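From: Steinar Eskildsen
To: Kesaven toy library list
Date: Mar 3, 2022
Subject: Re: Play table bits, what stays out?

Ragnheiður Arnardóttir wrote:
> I've got the play food box down from the Vieira shelf and it's
> in a right state. Could you say what you'd like kept on the
> table and what goes back in box 414? Also, do we still need
> the pink tray? I was going to pass it on to Wuruvico.

Hello Ragnheiður,

Please keep the tray. It's shallow enough for the little ones to reach into, and we have only the two. I'd leave the red cup out as well — it does well for anything long that rolls off the table.

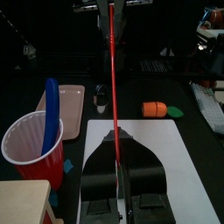
Red cup, pink tray and the toy carrot on the table.

The carrot can go back in 414 with the other vegetables. Wooden blocks belong in 475, painted ones included. If you find any pieces that don't match either list, put them in a bag by the door and I'll go through them when I'm next in.

The blue tape on the table top can stay down until April. After that we'll need the table clear for the Kevow swap, so don't put out anything new before then.

I have the spare key if you need it.

Steinar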